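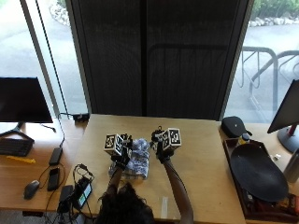
Section 4. Recording Chore Demonstrations

Last updated: November

The Koner arm learns a chore from people doing it by hand while wearing tracked gloves. Read this section before you record your first set.

What to expect

Folding, bagging and sorting soft items are still hard for machines. The Koner can move a rigid box from shelf to tray without help. A bag or pouch changes shape each time it is touched, and the arm will drop or bunch it more often than a person would. Plan on 300 demonstrations for each soft item before you test the arm on it. Do not leave the arm to do household or shop-floor work unattended.

Before you start

1. Put on both gloves and close the straps.
2. Check that each cube sits firmly on the back of the hand. A loose cube will spoil the whole recording.
3. Wipe the printed faces with a dry cloth.
4. Sit so that your head does not come between the overhead camera and the cubes.

Recording

5. Place one item on the table within reach of both hands.
6. Hold both hands still until the Besstead software shows two green marks.
7. Do the chore at your normal speed. Slowing down gives poor results — the arm copies the pauses too.
8. Return both hands to the table and stop the recording.
9. Change the position of the item and repeat.

Note: At least one face of each cube must stay in view. If tracking is lost, delete the take and start again.

Note: Take a break after 170 takes. Tired hands get sloppy, and the arm learns that as well.

CAUTION: Keep glove wires clear of the arm. Switch off arm power before anyone reaches into its work area.

For tracking error 13, see Section 7.

Shares: 4 | Comments: 2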